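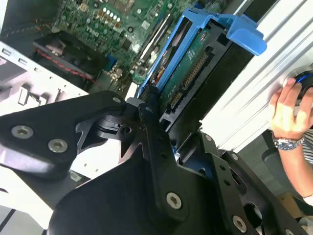
November 22, 2023

Filter cloth trials, second week. The question is still whether a woven intake cloth can replace the foam pads we've been cutting for the office machines at Jirkgate, and what it costs us in airflow. So far I've only had numbers from the duct, where everything is sealed and the air has one way in. A desktop tower is a much worse test piece. With the case open there is no pressure drop across the front worth measuring, and with it closed the air comes in through whatever seam is handy, so a fine cloth on the intake mostly pushes flow to the leaks. Any figure I write down for a tower from now on gets a note beside it: open, closed, or closed and taped. The ones from last week don't have the note and I've struck them out.

Cloths on hand:

Hudotex, fine weave. Supplied on the roll, heat-cut edge, lies flat.
Hudotex, open weave. Same yarn by the look of it, frays when cut with scissors.
Olar mesh. Stiffer, holds a crease, needs no frame at the size we use.
Old foam, new piece, as the reference.
Old foam, taken from a machine in the front office, not cleaned.

Duct setup unchanged from last time. Fan at the downstream end, sample clamped between the two flanges, one pressure tap on either side. Gauge is the Frei. I moved the upstream tap further from the flange this morning. It had been sitting close enough to the sample to pick up the jet around the clamp, and the reading walked every time the clamp was retightened. It's steady now. The old hole is plugged with putty and I'll do it properly when the duct next comes apart.

Logging: 1024 readings per point, averaged, with the scatter kept in the next column. I was using far fewer and the low-speed points were no good. The pressure difference across the open weave at low fan speed is close to the bottom of what the Frei will resolve, and averaging helps only if the zero holds. The zero doesn't hold for the first part of the morning. I now take a zero before and after every sample and throw out the point if they disagree by more than the scatter. Two points went that way today, both before ten o'clock, both with the heater running under the bench. Heater is now off during runs. Wear a sweater.

Fan speeds: ran each cloth at 800 rpm first, then up in steps to full speed, then back to 800. The return point matters more than I expected. With the Hudotex fine weave the return reading came in a little higher than the first one, on three repeats out of three. First thought was the gauge warming up, but the new foam in the same position came back to where it started. Second thought was that the cloth settles in the clamp under load and closes slightly at the edge. Put a pencil line on the cloth around the inside of the flange, ran it to full speed and back, and the line had moved inward on one side. So it creeps. Clamp pressure is limited by the thumbscrews and I don't want to crush the edge. Will try a rubber gasket on the downstream side only.

The Olar mesh doesn't creep. It also barely does anything at low speed, in the sense that the difference from an empty clamp is inside the scatter. Good for flow, and the dust test will have to say what it's good for otherwise.

Dust test. Using screened floor sweepings again, dried, then passed through the fine sieve. I know this isn't a standard dust. The standard dust is expensive and office lint isn't much like it anyway, since what we pull off the old pads is mainly fiber with grit caught in it. The trouble with sweepings is that one batch isn't like the next, so I mixed everything into one jar and will use that jar for all five samples. If it runs out, the series is over.

Feed is by the small vibrating tray. It clumped twice on the first run. Breaking up the clumps with a brush put a slug of dust through all at once and the pressure jumped, which ruined the curve. Fixed by drying the jar again and tilting the tray less. Feed rate is slower now and a run takes most of an hour, but the curve is smooth.

Results so far, in words, until I've typed in the sheet:

Fine weave loads on the face. A mat builds up and can be wiped off with a dry cloth, after which the pressure goes nearly back to clean. Downstream paper stays pale.

Open weave passes the grit and holds the fiber. Downstream paper is gray with a darker patch opposite the tray. The fiber that does stay gets wound into the weave and has to be picked out.

New foam loads all the way through. Slow rise in pressure, no sudden knee, and it can't be wiped. Rinsing works but it has to dry overnight before it goes back.

Used foam not run yet. I want a photo of both faces before I touch it.

Olar mesh not run with dust yet.

On the fine weave, the knee in the curve is sharp. Pressure climbs slowly for most of the run and then turns up steeply once the mat joins across the open patches. In an actual machine the fan would slow the flow well before that and the user would hear it, if the fan is on temperature control. If it's on a fixed voltage they wouldn't hear anything. We have both kinds at Jirkgate and the list of which is which is out of date. Need to go around with a flashlight and do it again.

Endurance: the piece that's been on the long-run duct since the start passed 614 hours last night. No visible change at the edge, slight yellowing where the flange tape touched it. Tape residue comes off with alcohol and the yellow doesn't. I had planned to pull a piece for weighing every 200 hours and missed the third one by a little, so it's going down in the log with the true time on it. The next one gets an alarm on the bench clock.

Weighing - the balance by the window drifts when the door opens. Moved it to the shelf. Also found that the fine weave picks up enough moisture to matter. A piece left out on the bench overnight was heavier than the same piece straight from the drying box, and the difference was a fair fraction of the dust load I'm trying to measure. All samples now go in the drying box first and get weighed within a minute of coming out. The early weights are not comparable and are marked in red in the sheet. I had a similar problem with gaskets in May and should have remembered it.

Edge finish: heat-cut edges hold up. Scissor-cut fine weave lost threads after two wipes. If we go ahead, the pieces have to be hot-knifed, and the hot knife wants a new tip. The present one drags at corners and leaves a bead that keeps the cloth from lying flat against the grille. Sanding the bead off works but opens the edge again.

Mounting: magnetic strip holds well on a steel front and is useless on plastic. Tried double-sided tape on a plastic panel, cloth stretched by hand, and it sagged in the middle by the afternoon. A card frame is ugly but flat. Will cut one in thin plastic sheet tomorrow and compare.

To do, in this order:

Gasket on the downstream flange, then repeat the fine weave at 800 rpm, up and back.
Photograph the used foam, both faces.
Olar mesh, dust run, same jar, same tray angle.
Closed tower, seams taped, fine weave on the intake, smoke pencil along the joints before any reading is taken.
Closed tower again with the tape off. Keep the fan speed the same.
Order a hot knife tip and more thumbscrews, the short ones.
Plug the old tap hole properly.

Jar of sweepings is on the top shelf with the lid taped. Please leave it there.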